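Istero Opens Collection of Cable Handling Examples for Robot Learning

ULTTHORPE, May. Istero, a developer of software for robots in network rooms, announced today that it has finished the first stage of its Ruvia program. In this stage the company has gathered 3385 examples of robot arms handling network cables at a patch panel. All of the examples were made in simulation, and they will be used to train a learning system that can plug, unplug and route cables without a fixed script.

The work was done together with Sandberg, a company that installs and maintains cabling in office buildings. Sandberg gave advice on how its technicians do the job and which mistakes they see most often. Istero built the simulated room, the table, the rack and the arms, and its operators guided the arms by hand controller through each task.

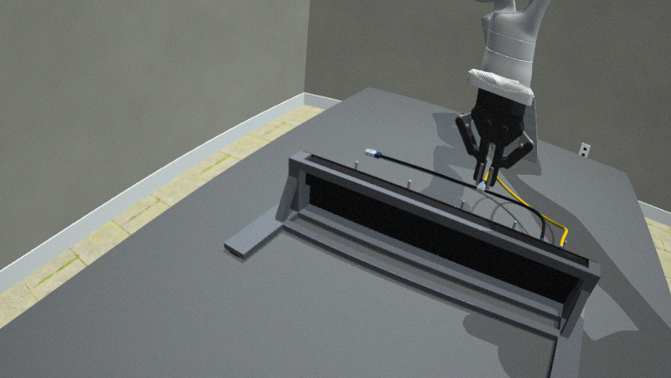
A cable is a difficult object for a robot. A box or a cup keeps its shape when it is lifted, but a cable bends in a new way each time, and the plug at its end must still arrive at the port with the correct angle. For this reason it is not enough to record one good movement and repeat it. The learning system needs to see the same task many times, with the cable starting in different positions and with different operators making their own choices.

"We wanted the examples to look like ordinary work," said Ingegerd Hovland, who leads the Ruvia program at Istero. "In the beginning our operators tried to be very elegant, and the recordings were all too similar. Now we ask them to work at a normal speed and to correct themselves when they need to. The corrections are very useful for us."

Each example contains the movements of the arm, the opening and closing of the gripper, and views of the table from several simulated cameras. A short written instruction is stored with it, so that the system can connect the words with the action. The operators write the instruction before they begin, and a second person compares it with the recording afterwards. 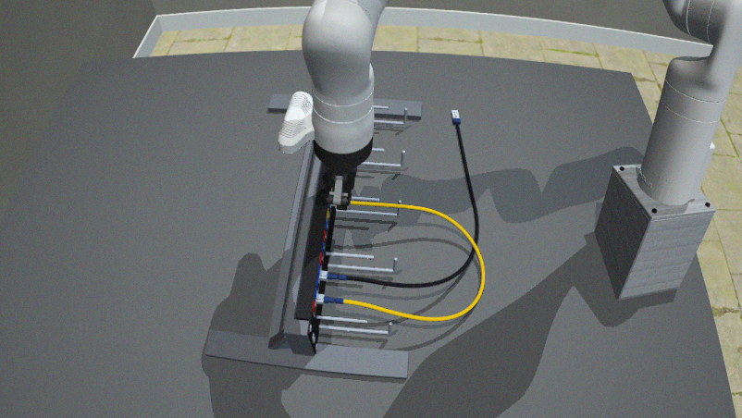
The tasks in the first stage are built on a small number of basic actions. The operator takes hold of a cable, brings it to the panel, places the plug, and lets go. More difficult versions include two cables of different colors, and here the instruction must say clearly which one is meant. A yellow cable can make a wide loop over the table while a black one passes inside it, and the arm must handle the first without pulling on the second. Such arrangements are common in real racks, and Sandberg asked that they should be well represented.

Not every recording is accepted. Istero removes those in which the cable passes through a solid part because of an error in the simulation, and those in which the instruction does not agree with what the arm does. Attempts where the operator misses the port and tries again are kept, and they are marked separately. According to the company, 40 operators have taken part so far. Each of them had to complete 100 practice attempts before their recordings were counted. 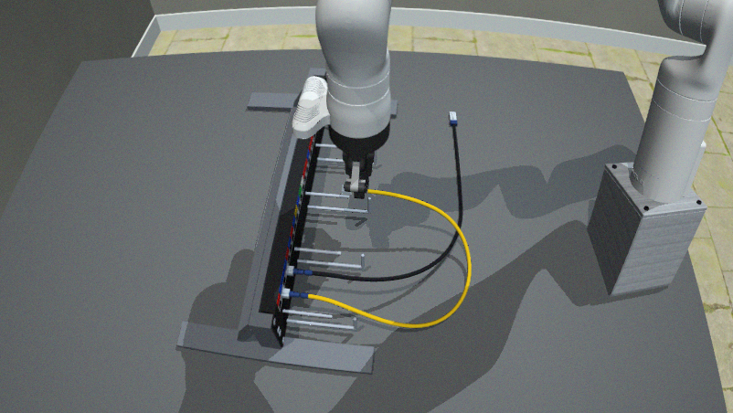 Why does Istero collect the examples in simulation first?

A simulated rack can be returned to its starting position in a moment, and no equipment is worn out while new operators are learning. The company can also change the lighting, the position of the cables and the place of the cameras between recordings. Examples from real racks will be added in the next stage, so that the system can learn the differences between the two.

"Our technicians know how a plug feels when it is not all the way in," said Eskil Rustad, technical manager at Sandberg. "This feeling is hard to put in a recording. But the path to the port, and how you keep the other cables out of your way, this you can show. I was glad to see that the operators took our comments seriously and repeated a part of the work."

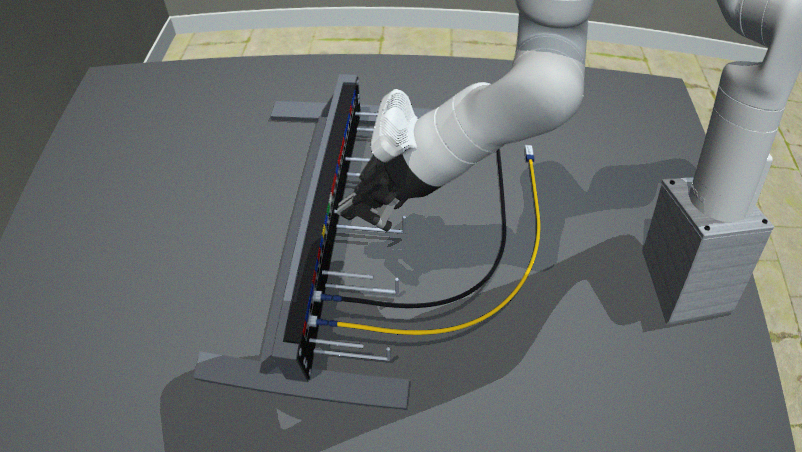 The gripper at the patch panel, with two cables plugged in. Simulated view from the Ruvia program.

The second stage will begin at Istero's office in Ultthorpe, where 4 real racks are now being prepared. The same written instructions will be used again, together with new ones for longer cables and for panels which are already almost full. Sandberg will lend used panels and cables from its own stock.

Istero plans to share a part of the collection with universities and technical schools. Groups that wish to receive it may send a short description of their project to the Ruvia program office in Ultthorpe.

About Istero
Istero develops software that helps robots to do maintenance work in network rooms and technical spaces. The company has its office in Ultthorpe.

About Sandberg
Sandberg installs, tests and maintains network cabling for offices, schools and public buildings.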